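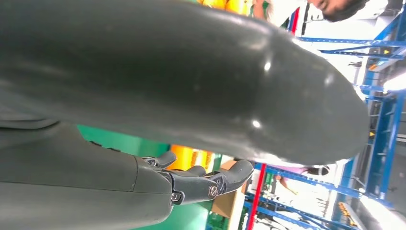
Dark gray fingers, with something orange behind them.

My aunt had bought the same well three times by the time I was old enough to go with her. The first dowser found water under the pear tree, where there was none. The second found it by the gate, and what came up was brown and smelled like a match. She paid them both. She said a person who walks all the way out from Skiltow with a stick ought to go home with something.

The third one came in August and wanted 520 up front. He had on a Stestex jacket in all that heat, and he kept it zipped.

"What's the money for?" I asked.

"For the finding," he said.

"And if you don't find it?"

"Then it's for the looking."

My aunt thought this was a fair answer. I thought it was the kind of answer you practice in a truck. She counted the bills out on the porch rail and he folded them into his shirt without checking, and I held that against him too. Only a man who is sure of you doesn't check.

He walked the lower field for two hours. I followed him with a can of flour to mark the places. The stick was hazel, or he said it was. It dipped at the old fence line, and it dipped at the low spot where the grass stays green until the end of summer, and I could have dipped there myself. Any fool from Stastley could have. I told him so.

"Sure," he said. "Put some flour down."

I put some flour down.

He gave me the stick then. I suppose he did that with everybody's niece. I held it the way he showed me, palms up, elbows in, and I walked from the fence to the green place thinking hard about how the muscles in the wrist get tired, and how a bent stick wants to go somewhere. I had read about that. It did go down. It went down so hard it took the skin off the inside of my thumb.

"Wrists get tired," I said.

"They do," he said.

The driller came up from Stastley the next month and went down 12 feet at the flour. I stood by the rig with my arms crossed. There was clay, then gravel, then he shut the thing off and we all leaned over – my aunt holding her hat – and listened.

"Well?" she said.

The driller scratched his neck. He said there was usually something down there in a field like this, wherever you picked. I looked at my aunt, very pleased, but she had already gone up to the house for a bucket.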